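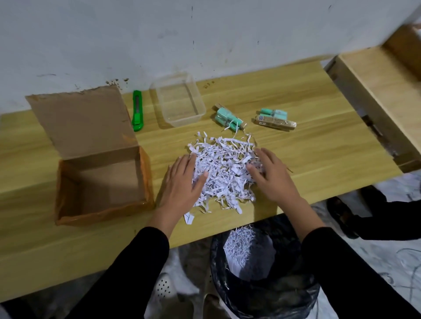
Unit 4 handout. Rules for recording manual packing tasks that will later be given to a robot. The rules apply to every recording made in the Barkden course and replace the loose-leaf notes from the February session. A packing task is a useful first subject because it mixes rigid parts, such as boxes and trays, with material that has no fixed shape. Shredded paper is the usual case of the second kind. Two hands pressed into a heap of it from both sides are doing something that cannot be written as a single grasp point, and the strands that spill outward onto the wood are part of the state of the task, so the annotator has to decide whether they belong to the heap. Section 3 gives the rule.

Prepared by Khoa Thân. Section 5 by Thoa Giáp.

1. Scope and terms

1.1 Task. One complete job with a defined start condition and a defined end condition. "Pack the Pultent carton" is a task. "Handle paper" is not.

1.2 Step. A part of a task in which the goal of the hands does not change. Gathering filler is a step. Placing filler in a box is a different step, even if the hands never leave the filler between the two.

1.3 Contact. Any touch between a hand, or a tool held in a hand, and an object. Contact through a sleeve counts. Contact between two objects does not, but is noted in the remarks column if it changes the position of either one.

1.4 Deformable material. Anything whose outline changes under the load of one hand. Paper filler, film, sheeting and bags are deformable. A folded carton is treated as rigid panels joined by hinges.

1.5 Operator. The person whose hands do the work. The annotator and the operator should be different people. In small groups this is not always possible, and the log must then say so.

2. Preparing the work area

2.1 The work area is the tabletop within reach of both hands without moving the feet. Bins, stools and drawers outside it are listed as surroundings.

2.2 List every object in the work area before the start of the task, including objects the task does not need. An unused tray that stays on the table is an obstacle for an arm and has to be in the list.

2.3 Transparent objects get the letter T after their name. Depth sensors handle them badly, and the planner used in Unit 6 (Waltoritz) takes its obstacle margins from this mark. For T objects the margin is 52 mm. For all others it is 13 mm.

2.4 Do not clean or repaint the background for a recording. Marks on walls and tables are normal in the places where the robot will work. A set recorded only against clean surfaces should be labeled as such.

2.5 Lighting is left as found, provided that the operator can work safely. Shadows of the arms are expected. If a shadow hides the edge of a blade from the operator, the lighting is not acceptable.

3. Deformable material

3.1 Treat a heap as one object as long as its parts touch each other. Strands that are still connected to the heap by other strands belong to it.

3.2 A piece lying by itself is a separate object if it is larger than a fingertip. Smaller pieces are entered once, as "debris," without a position.

3.3 Do not estimate the weight of a heap from its size. Crinkled paper holds a lot of air. If the weight matters, weigh the filler before the session. The Cù exercise uses portions of 200 g, and the portion is entered in the log before the operator starts.

3.4 The end condition of a gathering step is stated as an area or a container, never as a shape. "All filler within the marked square" can be checked. "A neat pile" cannot.

3.5 When both hands act on the same heap, record the step as bimanual even if one hand is only keeping the material from sliding. The holding hand is given the role H and the moving hand the role M. If both move, both are M.

3.6 Filler that strays onto other objects is noted under the object it has reached. It is a frequent cause of failed suction grips later on.

4. Naming

4.1 Names describe what can be checked by looking: color, material if certain, and general form. Contents are not guessed. If the annotator cannot tell a marker from another cylinder of the same size, the entry reads "cylinder."

4.2 Printed text is transcribed only if every character can be read. Otherwise enter "text, not legible." Codes are entered by type (bar, square) and are not scanned.

4.3 Shipping labels may carry names and addresses. Blur them before a recording leaves the group, whether or not the text seems legible.
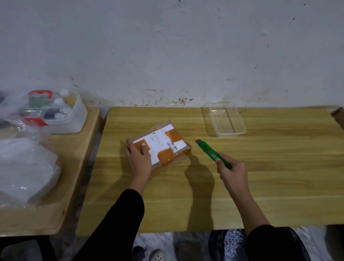
5. Blades and other hazardous tools. A step that involves a blade has stricter rules than any other step, both for the person recording it and for the machine that is meant to repeat it. The main quantity to be logged is the direction of the blade in relation to the holding hand. With a parcel held down by the left hand and the knife in the right, blade extended and pointing toward the parcel, the holding hand is within the region that a slip could reach. A left hand resting where one of the orange tape strips lies under the fingers also limits which strip can be cut without a change of grip. Both points go in the log before the cut is described.

5.1 A blade counts as live from the moment any part of it is outside the handle until it is fully withdrawn. It is live when the knife is lying on the table. It is live when no hand is near it.

5.2 The log has a separate line for each change between live and safe. If the change itself cannot be observed, write "state changed between observations" and give both times.

5.3 Holding hand. The preferred position is behind the line of the cut and to the side of it. If the operator uses another position, record it as it was. Do not correct it in the log. The recording may still be used for perception training, but it is excluded from the set used to teach cutting motions.

5.4 Robots in this course do not carry live blades. The cut is made by a person or by the fixed cutter at station 2, and the arm only presents the parcel. Human recordings of cutting are used to learn where tape is, how a parcel is turned, and how it is held.

5.5 Tape that crosses a label is cut at the side of the parcel where possible, so that the label stays readable for the intake check. Where several strips are present, number them clockwise from the upper right as the operator sees them.

5.6 Parcels wrapped in film are deformable on the outside and rigid on the inside. Enter both. Glare from the film is noted in remarks.

5.7 While an arm is powered, no person reaches into its work area with a tool in hand. The arm is stopped and the stop is confirmed by a second person - the brake light alone is not a confirmation. Wait 500 ms after the stop signal before the gate is released. The gate controller does this by default and the value must not be changed.

6. Log format

One line per step, in this order:

time in; time out; step name; left role; right role; object held; tool; tool state; remarks

Sample lines from the Pultent exercise:

00:13; 00:21; gather filler; M; M; filler heap; none; none; strands outside square
00:21; 00:34; place filler in carton; M; M; filler heap; none; none; none
00:34; 00:40; clear debris; H; M; carton; none; none; left hand on flap

Tool state is either "live," "safe" or "none." A blank field is read as an error by the import script. Times are minutes and seconds from the start of the recording.

7. Checks before submission

Every blade line has a matching safe line, or a remark saying that the recording ended with the blade live.
Every T object appears in the object list.
No label text is readable.
Step names match the list in Appendix B. New names are allowed, but send them to Khoa Thân first.
The file has been opened on a second computer.

8. Exercise for next time

Record one filler task and one parcel opening, each from start condition to end condition. Annotate your own filler task and another group's parcel opening. Compare role assignments under 3.5 and list every step where the two annotators disagreed. Most disagreements in earlier groups came from hands resting on an object without pressing. For this exercise, a resting hand is H if lifting it would let the object move, and otherwise it has no role and is entered as "none."

Reading: Appendix B, and the Barkden station manual, the section on gates. Bring the printed log sheet.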